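Support > Career Courses > Interview Prep > Open Tickets
6 min read
06/04/2026, logged by Arnaldo Patrício

Problem: the mock interview module in the Tringate residency course marks finished stations as "not attempted," and the final feedback report won't unlock.

I bought the full package, the one with the 48 practice stations and the written feedback at the end. The sales page says the report opens "as soon as all stations are complete." I have completed all of them. The dashboard says I have completed 41, with 7 showing as not attempted. My real interview is at Sarthorpe, and the report was the main reason I paid for this over a used book and a patient friend.

First reply from support told me to clear my cache. I did. No change. I then tried a second browser, a private window and my wife's laptop. Same seven stations each time, so I think we can stop blaming my cache.

Second reply said I may have closed the tab before the recording uploaded. I doubt it. For the ethics station on consent I watched the bar go to the end and got the green message. I also got the confirmation email, which I've forwarded twice. If the email goes out before the upload is checked, then the email isn't confirming much and someone should look at that.

What I've tried since:

Re-recorded the consent station from scratch. Green message, email, still not attempted.

Re-recorded the breaking bad news station with a shorter answer. This one went through and stuck. So the count is now 42.

Re-recorded the handover station at full length. Did not stick.

The short one worked and the two long ones didn't. I'm not a software person, I'm a doctor with too many tabs open, but that looks like a pattern to me. The instructions allow up to 8 minutes per answer. My short answer was under five. Is there a size limit that the instructions don't mention?
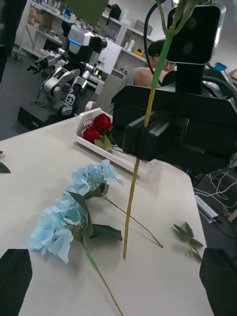
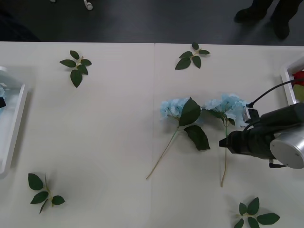
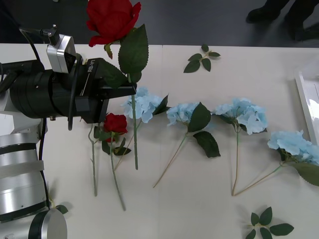
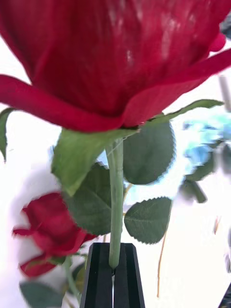
Flowers, blue and red.

Third reply, from the Holtideo side (I gather they host the video part and Tringate only sells the course), asked for my upload speed. It's 25 up. They said that was "borderline." Borderline for what? I can do a video call with a consultant and two other people on it without trouble. The requirements page asks for 5. I pointed this out and was told the page was being revised.

They also suggested switching to the Katona app, which records on the phone and sends the file later. I was not keen, as the reviews for it are mostly people asking for their recordings back. I tried it anyway on the handover station. Took me two evenings to get it to accept my login, because my surname has an accent in it and the app wanted it without. The course site wants it with. Once I was in, the recording saved to the phone at 62 MB and then sat at "waiting to send" overnight. In the morning it had gone. The dashboard said not attempted.

So the phone didn't fix it, and my home connection can't be the whole story either, as I left the app running on the hospital wifi for half a shift.

What I found by myself: if I set the camera quality to low before starting, the long answers stick. Found this by poking at the gear icon in the corner of the recorder, which isn't mentioned in any of the three replies. Redid the handover station on low and it counted. Redid consent on low and it counted. I look like I'm being interviewed through a shower door, but it counted.

That leaves four to redo. I'll do them, but I'd like answers to these first:

Will the person writing my feedback be able to see my face on the low setting? A good part of the marking sheet is eye contact and posture. I don't want to be marked down for a blur.

Are my original recordings stored anywhere? I'd much prefer those to be marked. They were better. By the third go at breaking bad news I sounded like I was reading out a bus timetable.

Does redoing a station use up one of my repeat credits? The counter in the top corner has gone down each time, including for the attempts that your system says never happened. I'd like those put back.

Status was changed to "Resolved" this morning with no message. It isn't resolved. I've reopened it. Please leave it open until the report unlocks and I've been able to read it, and please don't send me the cache article again.

Update, same ticket: two more done on low quality, both counted. Two to go. Credits still not returned. No reply yet on the original recordings.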